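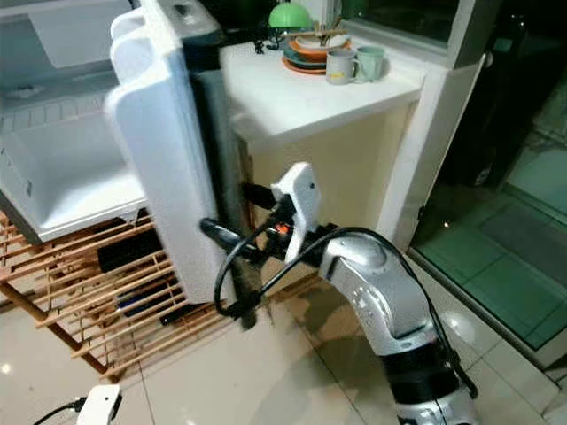

Brelov releases Ododine, planning software for robots that have to work in somebody's kitchen

GOLLERHAM, Monday. Brelov, a small software company with a large collection of dented cupboard doors, today released the first public version of Ododine, a motion planner and control layer for one- and two-armed robots working in ordinary homes.

Ododine handles the part of household robotics that looks dull on a slide and eats most of the calendar: getting a gripper to a handle, holding on, and moving the arm along the path the door wants to take. Doors have firm opinions about this. A hinge allows one arc, and a robot that plans a slightly different one will either let go or take the hinge with it.

Earlier versions of the planner asked for a full model of every appliance before the arm moved. Customers were polite about this for a while. The new release starts with a rough guess at where the hinge sits, pulls gently, and corrects the guess from the forces it feels at the wrist. The estimate is refreshed 100 times a second. If the numbers stop making sense, the arm goes slack and the software writes a log entry in plain English, a feature our own engineers fought against and now read over breakfast.

Ododine also plans for the arm's own cabling. Cables that loop outside an arm are a fact of life on research hardware, and most planners behave as though they don't exist until one catches on a knob. Users can now describe a cable's slack in the setup file, and the planner will treat it as something to keep clear of the furniture. The setup file has been cut down to 30 lines, comments included. The comments are grumpier than we would have liked, but they stay.

The release was tested on 284 recorded door and drawer tasks, all of which ship with the software so that anyone can replay them and disagree with us. The failures are in there too, in a folder labelled "character building". 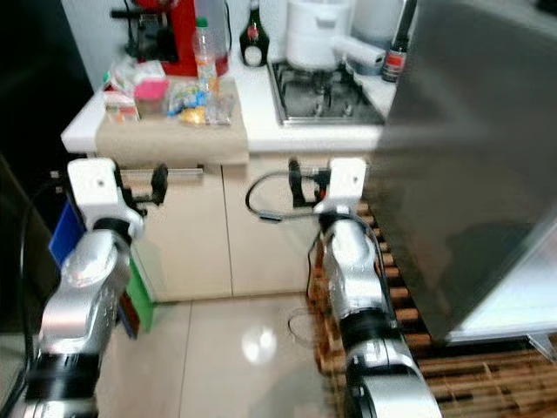 Can Ododine run two arms at once without them hitting each other?
Both arms are planned together as one system, so each path is checked against the other before anything moves. If one arm is held up partway through, the other slows or waits while a new plan is worked out. It costs some speed, and customers in a hurry can adjust the waiting behaviour at their own risk.

Perception is handled by Zanetti, a companion module included in the same download. Zanetti labels handles, edges and flat surfaces, and attaches a confidence score to each. Anything scoring too low is treated as solid and left alone. Shiny metal and clear plastic remain its least favourite materials, and the release notes devote a long and slightly bitter section to them.

Neither program will cook dinner. Ododine opens, closes, reaches and places. Deciding what ought to be opened is left to whatever task software the customer already uses, and a simple connector is provided for the purpose.

Ododine and Zanetti are available now from the Brelov website. Research licences are free for labs running up to 300 hours of arm time a month. Commercial licences are priced per robot, and a robot with two arms counts as one robot, after an internal argument we would prefer not to reopen.

About Brelov

Brelov makes control and planning software for robots in homes and small workplaces. The company is based in Gollerham and has replaced its office fridge twice.

Media enquiries: use the press form on the Brelov website. Demonstrations can be arranged at the Gollerham workshop on request.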